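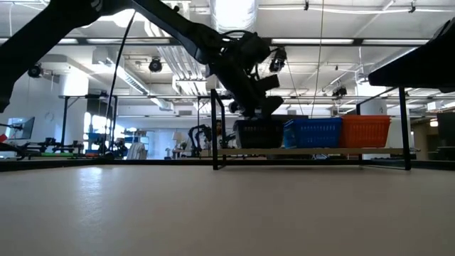

**Warnitz Tenants' League Questions "Free" Grocery Delivery Offer**

WARNITZ, 8/24/26 — The Warnitz Tenants' League is asking renters to read the fine print before signing up for Skedano, the grocery delivery plan now being pushed in lobbies across the east side.

Skedano says its deliveries are free. The League has read the contract and has doubts. Orders under $50 carry a "basket adjustment," and the trial rolls into a yearly plan in November unless the customer cancels in writing. The company also says members save money on every order, but it has not shown us one receipt to back that up.

"If the savings are real, print them," said League chair Nuanchan Wattanapong. "We asked twice and got a brochure."

The League surveyed 1322 households this summer. Only 51 knew the plan renews by itself. Skedano calls the terms "clear and friendly" — they are on page nine.

Building owner Ongart has let Skedano put sign-up tables in its lobbies. Whether Ongart is paid for each new member is a question it has so far declined to answer.

Renters who want a plain-language copy of the contract can pick one up at the League office.

Press contact: Damian Ammann, Warnitz Tenants' League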